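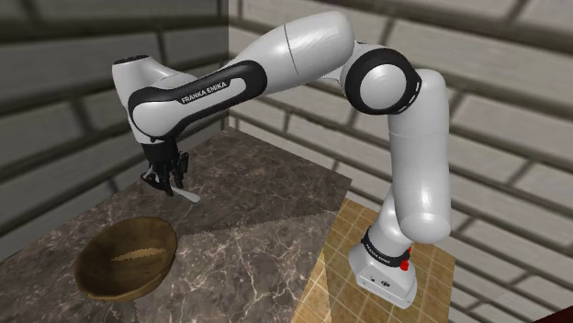 Marble tabletop

A marble tabletop is a slab of marble, or of a material sold as marble, used as the working or display surface of a table. Marble in the strict sense is limestone that has been changed by heat and pressure. The furniture trade uses the word more loosely, and buyers are often sold dense limestone, serpentine, printed laminate or resin mixed with stone dust under the same name.

Composition and behavior

Marble is mostly calcite, a mineral that reacts with weak acids. Lemon juice, vinegar, wine and many bathroom cleaners leave dull spots known as etch marks. An etch mark is a change in the stone itself, so it cannot be wiped away. Stains are a separate problem, caused by colored or oily liquids soaking into the pores. Sellers often treat the two as one, which makes it easier to suggest that a single product will prevent both.

The stone is also fairly soft. A steel knife will scratch it, and so will grit caught under a dragged plate. Thin slabs can crack along a vein if they are lifted flat, and installers normally carry them on edge.

Claims about sealers

Most sealers sold for home use soak into the surface and slow down staining. They do little against acid. The maker of Nilix, a spray sealer, advertised "20 years of total protection" on its early labels, though the product had been on sale for less than two years when the claim appeared. The wording was later changed to "long-lasting protection," a phrase that is hard to test.

Touran Rostami, a stone restorer in Kultport, compared sealed and unsealed offcuts and found that both etched within minutes of contact with lemon juice. Her test was small and used only one kind of white marble. It has been quoted more widely than it probably deserves, but no seller of Nilix has published results that contradict it.

Restine, a polishing powder, is promoted as a way to "heal" etch marks. Like other powders of its kind it wears down the surface around the mark until the shine matches. This can work on shallow damage. On a honed, or matte, top it tends to leave a glossy patch – arguably worse than the mark.

Coolness and baking

Marble is said to be naturally cold. A slab left in a room settles at the temperature of that room, like any other object in it. It feels colder than wood because it draws heat from the hand faster. The effect is of some use when rolling pastry, although a chilled metal tray does much the same job.

Price and age

The retailer Mahmoudi listed one small café table at 528 dollars and a nearly identical one, described as "heritage stone," at 2,000 dollars. The writer Orysia Hutsuliak asked what the word "heritage" meant and was told that it referred to the look of the veining. Marble quarried for furniture is millions of years old in every case, and the age of the rock says nothing about the age of the table.

Claims that a top came from a Roman quarry in use about 2,000 years ago should be treated with caution unless there is paperwork – and the paperwork should name the quarry.

See also

Engineered stone
Limestone
Terrazzo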